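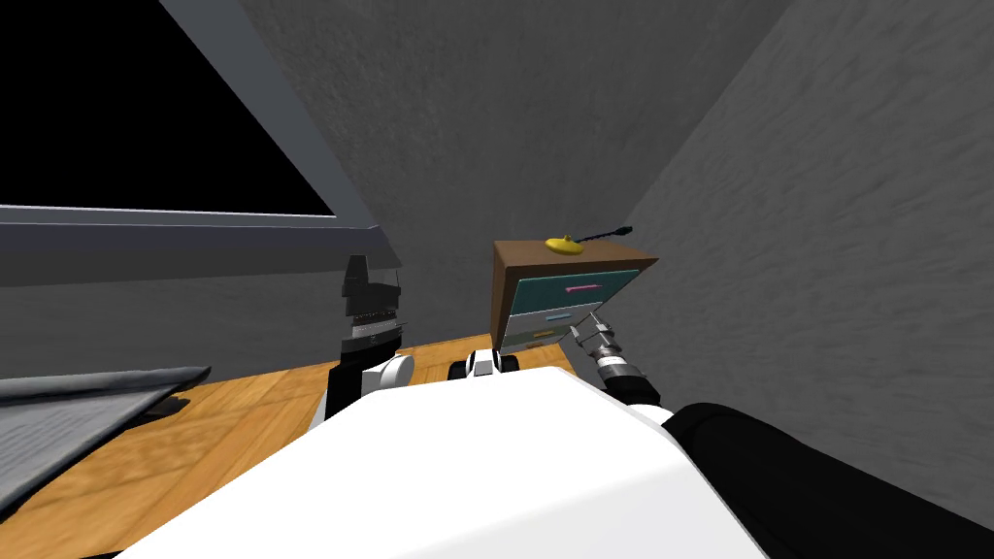 Water sharing talks, Plultmont and Mottram
Posted 29/12/2023

wattle_n
Anyone else read the draft for the Stesirwood river deal? 15 pages and the drought years get one paragraph. Thats the bit people fought over last time. Seems mad to me.

gumboot
Disagree. Dry years are why they're talking at all. Put it all on paper now and Mottram walks. Get them used to meeting first.

wattle_n
Meeting isn't sharing. They met 7 times before the pumps got wrecked. Farmers upstream want a number, litres per day, not a handshake.
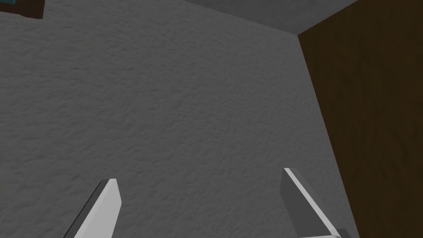

Dastier
Both of you are skipping food prices. Bread went up, then the road blockades started. Water was the excuse. Fix wages in the valley and half the anger goes.

gumboot
Maybe half. You can't eat wages if the crop's dead tho

Dastier
Fair. Still reckon the draft should have a grain reserve in it. Three months worth, held by both towns.

wattle_n
Who pays? Plultmont's broke. And the next round is Febuary, no time to cost it

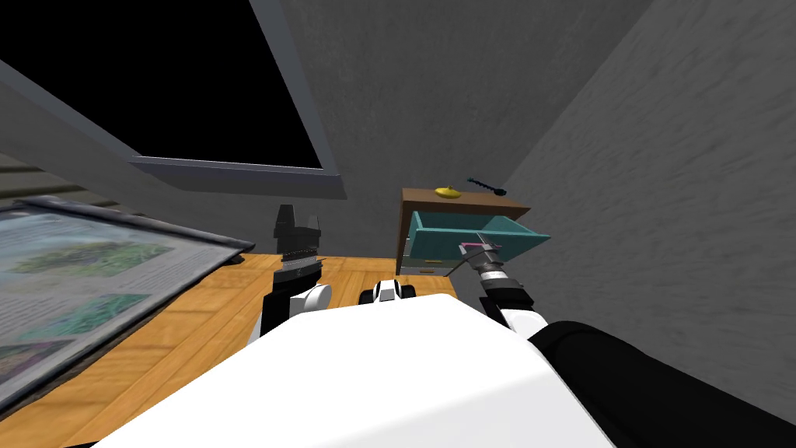
Robot at the desk, both arms

gumboot
Ask for a 5 year review then. Cheap, and neither side loses face.

wattle_n
3 years and I'd sign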